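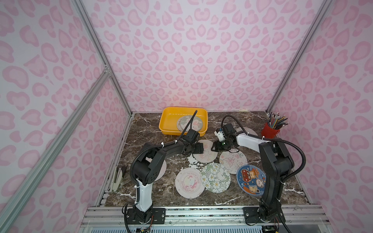 ヒョウ柄のピンクのパネルと、銀色のアルミフレーム

第4章 パネルに柄シートを貼る

さて、フレームが組み上がったら次はいよいよ柄です! 私はこの章を書くのがいちばん楽しみでした(第3章の直角出しは、正直書いていて肩がこりました)。Irnumの柄シートは裏が糊つきで、幅は97cm。パネル1枚なら継ぎ目なしで足りることが多いのですが、横に長いパネルだと継ぎ足しが必要になります。継ぎ方は4-3に書きました。

4-1 用意するもの

柄シート、パネル、カッター(替刃も)、金属の定規、スキージー、霧吹き、台所用の中性洗剤、マスキングテープ、鉛筆、乾いた布。
スキージーはHandomsteadの付属品でも使えますが、角がちょっと硬いので、私は布を一枚巻いています。

注意:カッターの刃はケチらないでください。柄シートは糊が刃につくので、すぐ切れ味が落ちます。私はパネル2枚ごとに折っています。

4-2 貼る前の下ごしらえ

1. パネルをフレームから外し、平らなところに寝かせます。立てたまま貼る方もいますが、慣れるまでは寝かせたほうが断然ラクです。

2. 薄めた洗剤で表面を拭き、そのあと水拭き、最後に乾拭き。指の脂が残っていると、端から浮いてきます。

3. パネルの上になるほうの裏に、鉛筆で矢印を書いておきます。「そんなの見ればわかる」と思いますよね。私も思っていました。そして3枚のうち1枚を逆さに貼りました。

4. シートを広げて、丸まったクセを取ります。前の晩から広げておけると理想的です。5月にUsthorpeの作業場で貼ったときは朝9時に広げて、昼ごはんのあとに始めたらちょうどよくなっていました。

メモ:巻きグセが強いときは、逆向きにゆるく巻いてしばらく置くと素直になります。きつく巻くと折りジワになって、もう戻りません。

4-3 柄を合わせて切る

ヒョウ柄や花柄のような細かい柄は、無地よりずっと気楽です。多少ずれても目が勝手につないでくれるんですよね。逆にストライプと格子は覚悟してください。

1. 中心になるパネル(三方を囲むなら奥の1枚)から始めます。左右はそのあとで。

2. シートをパネルに重ね、四辺とも外へ2cmずつ余らせて切ります。この余りはあとで落とすので、線はまっすぐでなくても大丈夫です。

3. 左右のパネルは、奥のパネルと接する辺で柄の高さをそろえます。床から同じ高さに目印の柄をひとつ決めて、そこにマスキングテープを小さく貼っておくと迷いません。

4. 継ぎ足すときは、2枚を少し重ねた状態で定規を当て、上下いっぺんに切ります。切り落としを両方抜くと、ぴたっと合います。この方法はTiina Peltonenさんに教わりました。それまでは1枚ずつ測って切っては隙間を作っていたので、ほんとうに感謝しています。

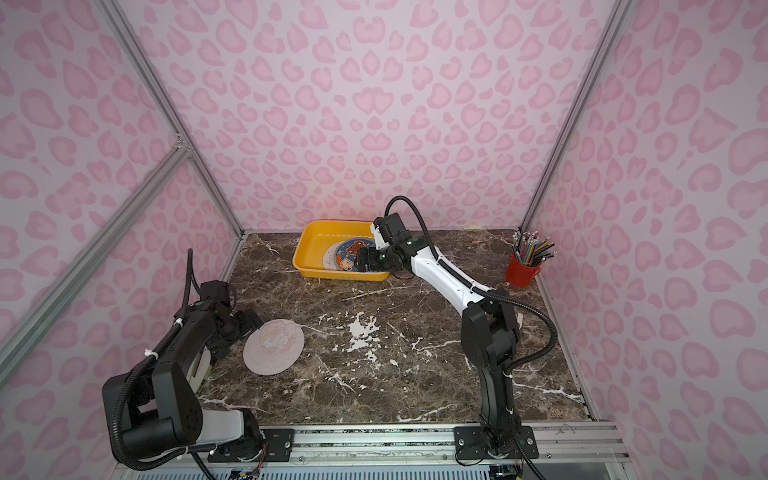 切り終えたら、いったん柄の向きだけもう一度見ておきましょう。剥離紙をはがしてからでは遅いので。

4-4 貼る

1. パネルとシートの糊面、両方に霧吹きをします。水には洗剤を一、二滴。びしょびしょにする必要はなく、手でなでて滑るくらいで十分です。

2. 剥離紙は上の端から10cmだけはがします。全部いっぺんにはがさないでください! くるっと丸まって糊どうしがくっついたら、その1枚はお別れです。

3. 上端を合わせ、中央から左右へスキージーで押さえます。

4. 剥離紙を少しずつ引き下げながら、また中央から外へ。引く手と押さえる手が忙しいので、二人いると楽です。私はSanteri Jääskeläinenさんに剥離紙を引く係をお願いしていて、「はい」「はい」と声をかけ合いながら下ろしていきます。

5. 大きな気泡が残ったら、あわてず端まで戻してはがし、霧吹きをして貼り直します。小さい気泡は針で一か所だけ突いて、指の腹で押さえれば消えます。

注意:ドライヤーで早く乾かそうとすると、シートが伸びて柄がゆがみます。端の浮きを直すときだけ、弱い温風を遠くから当ててください。

4-5 余りを落として戻す

1. ひと晩置いてから、パネルの縁に沿って余りを切り落とします。刃は新しいものに。寝かせ気味にして、一度で引き切るのがコツです。

2. 四隅は最後に仕上げます。はみ出した糊は、消しゴムで軽くこすると丸まって取れます。

3. 裏の矢印を見ながらフレームに戻し、ねじは全部仮留めにしてから、対角の順に締めます。片側だけ先に締めるとパネルがたわんで、せっかくの柄に波が出ます。

4. 奥の角に隙間が見えるときは、柱と接する面を点検してください。たいていは切り残しの糊くずが挟まっています。

メモ:Pylypenkoの溝カバーを使う場合は、パネルを戻したあとに差し込みます。先に入れるとパネルが入りません(やりました)。

4-6 ふだんの手入れ

柄シートはかたく絞った布で拭くだけで大丈夫です。アルコールは色が抜けることがあるので、どうしても使いたいときは余り切れで試してから。そう、余り切れは捨てないでくださいね。端が傷んだとき、柄の似たところを小さく切って重ねれば、離れて見るぶんにはほとんどわかりません。私は裏に貼った場所をメモして、封筒に入れてしまっています。

はがすときは端を温めて、手前に折り返すように低い角度でゆっくり。残った糊の取り方は第6章にまとめてあります。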